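Moving Cloketti off one very large script

Cloketti, the kitchen planner made by the Wimitstead firm Skadeck, began as a single JavaScript file. By December it had grown to 18 modules that all read and wrote the same global object, and a change to the price panel could stop the worktop view from loading.

Gyu-bin Byun joined Skadeck to sort this out. She had two other developers and no permission to stop shipping features while the work went on.

"The first thing I did was turn on the TypeScript compiler with nearly every check switched off," she says. "It still gave us 641 errors. I printed the list and we went through it with a pen."

Most of the errors were dull ones. A width was a number in one place and a string with 'mm' on the end in another. Product records came back from the server with fields missing, and the code that drew them filled the gaps with whatever the last product had used. The team wrote one interface for a product, one for a room and one for an order, and refused to merge anything new that did not use them. 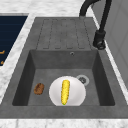 The state of the planner was the harder part. Byun wrote a small store called Baek, which holds the current room and hands out read-only copies to whichever part of the page asks for one. Changes go in as named actions and are kept in a list, so undo came almost free. A customer who swaps the basin for a dark grey sink with a ribbed drainboard, set in white and grey marble, sends one action to Baek, and the price, the drawing and the parts list each pick it up on their own. In the old code the same swap touched all three directly, in an order that mattered and was written down nowhere.

Baek is 500 lines long, tests not included. Byun looked at the popular state libraries first and says any of them would have done the job, but she wanted something the whole team could read in an afternoon.

Not everything went well. The first version copied the entire room on every action, and dragging a cupboard across the floor became painfully slow on older laptops. The fix was to copy only the branch that had changed - a standard trick, and one she says she should have started with.

The new build went live on 25/05/2020. The strict checks are now on for all but two modules, the PDF export and the login page, and 38 errors are left between them. Byun plans to rewrite the export from scratch. The login page will wait until the server team has settled on a new session format.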